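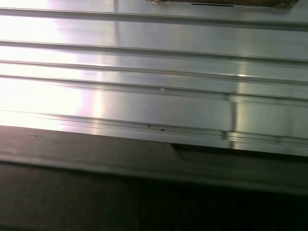
手首カメラ交換、指先交換、コントローラも入れ替え。全部いっぺんにやるなという話なんだけど、アームを借りられる時間が重なってしまったので仕方なし。忘れないうちに書いておく。眠いので文が荒い。

先に結論めいたもの。指先は当たり。手首カメラは条件つき。コントローラは保留。固定カメラは外すつもりだったのに残すことになった。

やりたい作業は前回と同じ。横倒しにしたデスクトップ機の中に手を入れて、メモリを抜いて、横の治具に置く。逆もやる。字で書くと2行。5月からずっとこれ。

構成メモ

・グリッパ本体はRobotiq。ここは変えてない
・指先はTetitzの爪形。前はただの平らなやつ
・手首カメラはBirnusの小さいほう
・固定カメラはHafstein。台の横の上のほうから見下ろし
・コントローラはGelovportの新しいの。前のも捨てずに棚に置いてある
・治具は3Dプリント、グレー。自分で出した。角が少し反ってる

ケーブルの取り回しは適当。アームの上のほうから沿わせて結束しただけ。手首を大きく回すと引っ張られるので、回転の範囲をソフト側で狭めてある。ちゃんとやるべき。わかってる。

指先のこと

平らな指でも、机の上のメモリなら普通につかめる。問題はケースの中。スロットが並んでるところに平らな指を2枚差し込むと、隣に当たる。当たると止まる。止まると最初から。これを延々やってた。

Tetitzのは先が斜めに切れていて、ちょっと鉤っぽい。先端が細いぶん隣のスロットとの間に入る。これが一番効いた。つかむ位置を基板の端ぎりぎりにしなくてよくなったので、教示が雑でも通る。雑でも通るというのは大事で、ぼくの教示は雑です。

取り付けは六角穴のボルト。1本だけ小さい。工具を持ち替えるのが面倒。あと小さいほうを一度ケースの中に落とした。マザーボードの下に入りこんで、ピンセットで30分。指先交換はケースの上でやらないこと。台から離れてやること。次の自分へ。

悪いところも書いとくと、先が細いぶん、横からの力に頼りない感じがある。斜めに入ると指がしなってるような気がする。測ってない。気がするだけ。Orla Mac Carthaighさんに動画を送ったら「しなってるのは指じゃなくて取り付けのガタでは」と返ってきた。増し締めしたら確かに少しましになった。ぐぬぬ。

それから干渉。爪の先ばかり見てると、後ろのリンクのほうを忘れる。リンクは開くと横に張り出すので、メモリのまわりは平気でも、部品が込み合ってるあたりに寄ったときに怖い。配線もある。赤黒のよじった線とか、引っかけたら嫌すぎる。グリッパを開く幅を毎回全開にしてたのをやめて、28 mmで止めるようにした。これで気持ちがだいぶ楽になった。動作も心なしか速い。

手首カメラに映る範囲のうち、半分近くがグリッパ自身なのは前からそう。ロゴが逆さまに見えるのも慣れた。指先が長くなったぶん、その奥にあるものが隠れる。メモリスロットの留め具が指の横に見えてるうちはいい。真上まで来てしまうと、もう指しか見えない。なので最後のひと押しは見えてない前提で組んだほうがいいと思う。

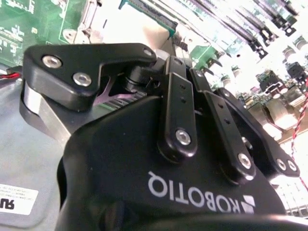
手首カメラ、明るさの件

Birnusのカメラ、画はきれい。小さいし軽い。ただ自動露出が落ち着かない。

作業台がアルミなのがまず悪い。溝の入った銀色の台で、左から光が入ると片側がべったり白く飛ぶ。溝の線で台の傾きを取ろうとしていたので、飛んだところで線が消えるとそこで計算がおかしくなる。暗いほうの縁だけ使えばいいんだけど、縁のあたりにも反射が縦に入ることがあって、それを段差だと思いこむ。ゴミの点まで拾う。白い点ひとつで座標がずれたときは笑った。夜中にひとりで。

で、試したこと。

1. 自動露出のまま。台を見てるときは暗く、ケースの中に入ると急に明るくなって基板が白っぽくなる。落ち着くまで待てばいいけど待つのが嫌

2. 露出固定、ケースの中に合わせる。基板は読めるようになった。かわりに台に戻ったとき真っ白。治具の位置が取れない

3. 露出固定を2種類用意して、動作の区切りで切り替え。いまこれ。泥くさいけど安定してる

3番にするとき、切り替えの命令が効くまで少し遅れがあるのに気づかず、ずっと切り替え前の画像で判定してた。切り替えたあと6フレーム捨てることにしたら直った。半日返してほしい。

偏光フィルタも買ってある。まだ付けてない。付けるための枠を出力しないといけなくて、プリンタのノズルがまた詰まってる。艶消しの黒いシートを台に敷けという意見ももらった。それはそう。でも溝に治具をはめてるので、敷くと固定の仕方から考え直しになる。後まわし。

Orlaさんは昔から「照明を直せ、カメラを買うな」派で、今回も同じことを言われた。買ったあとに言われましても。

コントローラ、保留のわけ

Gelovportの新しいほうは画面が見やすいです。起動も早い。サンプルもそこそこ動く。

つまずいたのは通信まわり。前のと同じつもりでグリッパの開閉を送ったら無反応で、配線を疑って、電源を疑って、最後に設定を見たらポートが3901になってた。前の機種と違う。説明書には書いてあった。後ろのほうに。読めという話。

直してからは動く。動くけど、開閉の完了を待つ命令がたまに早く返ってくる。まだ閉じきってないのに次へ進んで、つかんだつもりで空振りして持ち上がる。毎回ではない。再現条件がわからないのでサポートに投げられない。いまは待ちを余分に入れてごまかしてる。こういうごまかしが3つたまったら前のコントローラに戻すと決めていて、現在2つ。がけっぷち。

もうひとつのごまかしは、非常停止から復帰したあとの原点まわり。復帰直後の最初の1動作だけ、手首がなぜか遠回りする。ケースの中で遠回りされると洒落にならないので、復帰したら必ず上に逃がしてから始める。手順書に赤で書いた。

良いところ。ログが細かい。どの時点でどの命令が出たか、あとから全部追える。前のコントローラはここが弱くて、いつも画面を見張ってた。ログだけなら新しいほうの圧勝なんだけどな。

固定カメラを外さなかった件

もともと今回で手首カメラ1台にまとめて、Hafsteinは売るつもりだった。配線が減るし、三脚の脚につまずかなくて済むし。

やってみたら無理でした。手首カメラは近くはいいけど、自分がどこにいるかの全体がわからない。ケースの取っ手の側から入ったのか、ドライブの金具の側から入ったのか、近づいてしまうと区別がつかないときがある。金属の壁はどれも金属の壁。固定のほうで見てると一目で、ああ今日はケースが前回よりちょっと回ってるな、とか、治具が台の溝から浮いてるな、とかわかる。

Hafsteinの画質は正直たいしたことない。部品の小さい印字を読ませるのは最初からあきらめてる。でも全体がいつも同じ画角で入ってるという安心感。電源ユニットとメモリの並びと、横に置いた治具と、腕の先。全部ひとつの画面に入る。グリッパの青いランプが点いてるかどうかもこっちで見るのが早い。
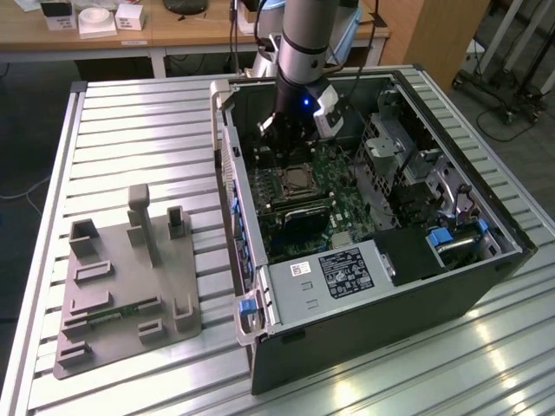

あと地味に、人に見せるときは固定のほうが通じる。手首カメラの動画を家族に見せたら酔うと言われた。固定のを見せたら、パソコンを手術してるみたいと言われた。まあそう。

役割としては、固定で大まかな位置合わせ、手首で最後の詰め。教科書どおりすぎて、わざわざ1台にまとめようとした自分はなんだったのか。なお2台の座標を合わせる作業が増えた。合わせるのに市松模様の板を使ってるけど、これもアルミの台の反射で角の検出がちょいちょい外れる。またお前か。板の角度を少し立てたら拾うようになてったので、しばらくこれで行く。

治具のこと少し。長方形の受けをいくつも並べて、そこにメモリを寝かせて置く形。受けの幅に余裕を持たせすぎて、置いたあと中で動く。次に取りに行くと位置がずれてる。次の版では入口だけ広くして奥は詰める。真ん中の上のほうに立てたT字の柱は、背が高くて腕の通り道を選ぶので、移すか低くするか迷い中。あそこにぶつけると指先より先に治具が折れるはずで、まあ保険だと思えばいいのかも。

次にやること

・偏光フィルタの枠を出力。その前にノズル掃除
・開閉完了の早返りを再現させる。ログを夜どおし取る
・指先の増し締め、締める力をそろえる。トルクレンチ借りる
・治具の受けの幅を直す
・平らな指との比較をちゃんと回数でやる。今回は体感だけなので数字は出さない

平らな指がいらなくなったかというと、そうでもなくて、机の上の小箱をつかむのはあっちのほうがいい。爪のほうは箱の角で滑る。交換が面倒なので、両方使う作業は当分やらない。

コメントで前に聞かれてたSSDの固定ねじの件、まだ手をつけてません。ねじは別の道具がいる。ドライバを持たせる方法は考えてるけど、考えてるだけ。

充電切れそう。続きは治具の新しい版ができたら。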